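How to Clear a Cupboard You Have Been Avoiding for Years

Every house I've ever lived in has had one, and I dare say yours does too. 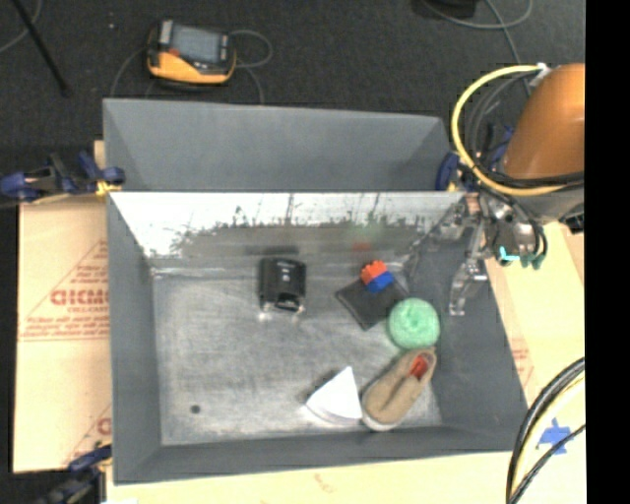 A plain grey bin with sloping sides is easy to see into while you sort.

Ours is the cupboard under the stairs, and until last June it held the hoover, the ironing board, three winters' worth of carrier bags and a great deal I couldn't have named if you'd paid me. When we moved to Dremthorpe we simply tipped the contents of the old cupboard into the new one and shut the door. What follows is the way I finally got through it, and I've since used it on the airing cupboard and on my mother's sideboard (with her permission, I hasten to add).

Before you begin

Set aside two hours and no more. I like a Thursday, because the recycling goes on Friday morning and I can't be tempted to change my mind. Eat something first. You'll want a damp cloth, a roll of masking tape, a pen that works and a few open containers. Washing-up bowls will do, or old drawers, or stout cardboard boxes with the flaps folded down. Lids are a nuisance at this stage, so leave them off.

Clear a patch of floor or a table close by. If you have to carry everything through to another room you'll be worn out by the second trip, and half of it will end up living on the landing.

Step 1. Take out the big things

Hoover, ironing board, stepladder, suitcases. Don't think about them, just stand them in the hall. You will feel you've made tremendous progress, and you're allowed to enjoy that for as long as it takes the kettle to boil.

Step 2. Label your containers

Tear off a bit of tape for each and write on it. Mine say Stays Here, Lives Elsewhere, Give Away and Ask. Rubbish goes straight into a sack. The Ask one is for anything that belongs to somebody else in the house, and it has saved us a number of quarrels. I once threw out a little bracket my husband had been keeping for the shed door and I heard about it until Christmas.

Step 3. Work from one corner

Start at the bottom left, or wherever you like, but carry on from that spot and don't hop about. Pick up a thing, decide, put it down in its container. If you've held it for longer than it takes to say its name out loud, it goes in Ask, even if the person you need to ask is yourself.

Letters and photographs are the great danger. Put them in a carrier bag, tie the handles and read them in the evening — otherwise you'll be sitting on the bottom stair at teatime with nothing done.

Step 4. Wipe down and look for damp

An empty cupboard is a rare thing, so make use of it. Wipe the shelves and the skirting, then run your hand along the back wall. Ours had a cold patch behind the meter, which turned out to need nothing more than a gap left for the air. Leave the door open while you have a sit down.

Step 5. Put back less than you took out

The things you use weekly go at the front between knee and shoulder height. Seasonal things go at the back. I put hooks on the inside of the door for the dustpan and the dog's lead, and I'd do that again before buying any sort of shelving. A set of hooks and a packet of screws cost me less than a takeaway.

Step 6. Deal with the leftovers the same day

Give Away goes into the car boot before supper. Lives Elsewhere gets walked round the house, one room at a time. Ask can sit by the kettle for 40 days, which is generous, and whatever is left in it after that goes to the charity shop.

Do the next cupboard another week. Your knees will want the rest.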